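Why Nakness lost the series: notes for my talk at the Enthorpe cricket club evening 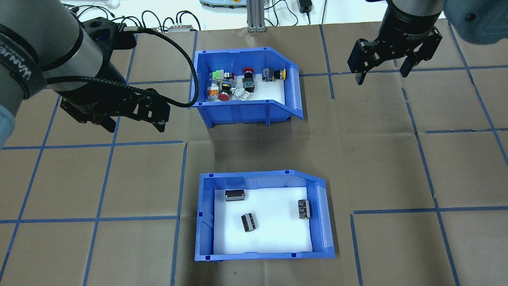
Slide 1: two blue bins and squares of blue tape on brown paper.

Thank Mamta Ahuja for the scorebooks. Speak slowly.

First point, the opening pair. In 5 matches they never passed 20 together. The captain kept the same two until the end. I would have changed after the second match.

Second point, the bowling at Vikum. We had them 87 for six and they finished on 135. Too many short balls to the tail. Pause here, people will want to argue.

Third point, Caroline Athumani's catch at deep cover. Tell it briefly.

Then questions. If somebody asks about April nets, the list is by the door.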